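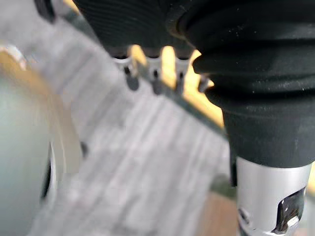

Black rubber, a bit dusty towards the top.

3/31/20

I gave up the bus in January and have walked to work since, up until the office shut and we were all sent home. A few people have asked how I got on with it, so I'm writing it down while I still remember the cold mornings properly.

It is 5 kilometres from my front door to the office if I go through Alingate, and a little more if I keep to the canal. I had lived at this address for ten years and never done it on foot. The bus stops at the end of my road, and when a bus stops at the end of your road you get on it.

The reason I stopped was the fare going up, and also that the 10 past seven had been cancelled so often that I was spending half the winter standing in a shelter with no glass in it. One morning I got fed up and set off. I got in late with a wet collar and felt fine about it.

The first fortnight was harder than I expected. My shins hurt, and I had the wrong shoes. I had been walking in the black lace-ups I wear at my desk, which have a hard sole and let water in at the toe. By the second week I had a blister on each heel and was thinking about the bus again.

So I bought walking boots. I tried on a pair by Wullitz and a pair by Soliman, and went up and down the shop's little ramp in both. The Wullitz pair looked better. The Soliman pair were wider across the toes and I bought those. They are brown and look like something a geography teacher would wear. I have had no blisters from them, although the laces they came with were too long and I swapped them for some I had in a drawer.

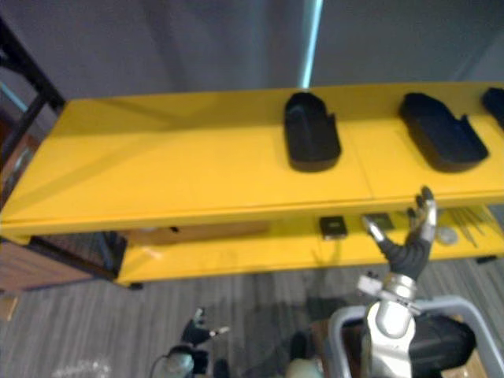 Black shoe-shaped trays along the yellow shelf.

I kept the lace-ups under my desk and changed when I got in. If you are thinking of walking to work I would do this from the start. Carrying shoes both ways is a nuisance and you will forget one day, as I did, and spend a meeting in socks.

Clothes took longer to sort out. I wore far too much to begin with. It is cold for the first ten minutes and then it isn't, and by the bridge I was carrying my coat. In the end I settled on a thin jumper and a cheap rain jacket, with gloves in the pocket. I never found a hat I could stand. An umbrella is no good on the canal side as the wind comes straight down the water.

I tried one of those apps for a while. It was called Civeo and it drew my route on a map and told me each evening how I had done. On my best day it gave me a score of 2339, and I never found out what the score was made of. I took it off my phone after it started sending me messages on a Saturday-lie-in sort of morning telling me to get moving. I don't miss it. The walk takes as long as it takes.

What I liked most was the part through the allotments. There is a public path down the middle, and even in the dead of winter there is something going on: leeks, somebody's bonfire, a shed being painted. I noticed the light coming back a bit earlier each week, which I had never done from a bus window with the condensation on it. The snowdrops by the water tank came and went. There was a heron on the canal most mornings, in the same spot by the overflow pipe, and it never moved for me. 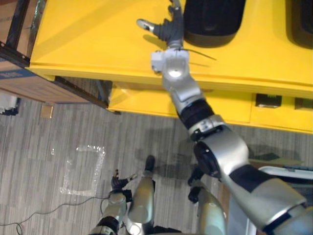 The way home was different. I was tired and it was dark, and the canal path has no lamps between the two bridges, so I went by the main road and breathed in a lot of traffic. I won't pretend I enjoyed that. Some evenings I took the bus back, and I don't count it as cheating. Walking one way is still a walk.

Money: I saved the price of a bus ticket most days, and spent a good part of it on the boots and on toast from the café by the bridge. I think I came out slightly ahead. I had planned to keep a record of it but I stopped after the first page.

As for my health, I slept better. I didn't lose any weight, see toast. My knee, which used to click on the stairs, still clicks on the stairs.

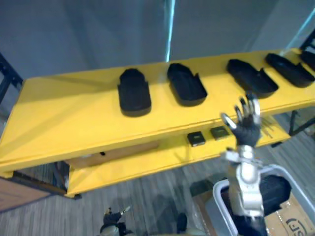
Now that I'm working at the kitchen table I have been trying to keep some of it going. I go out before I start, down to the allotments and back, which uses up the one outing we are allowed. It is very quiet. People step into the verge to let each other by and say good morning across the gap -- far more of them than used to. The broad beans are up on the plot with the blue gate.

I miss having somewhere to get to, though. Walking in a loop feels shorter and duller than walking to a place, even over the same ground. I have tried going round the other way and that helped a bit.

The boots could do with some wax before they go much further. The tin I have has dried out, and the shop is closed, so for the moment they are getting a wipe with a damp cloth and a night on newspaper by the back door.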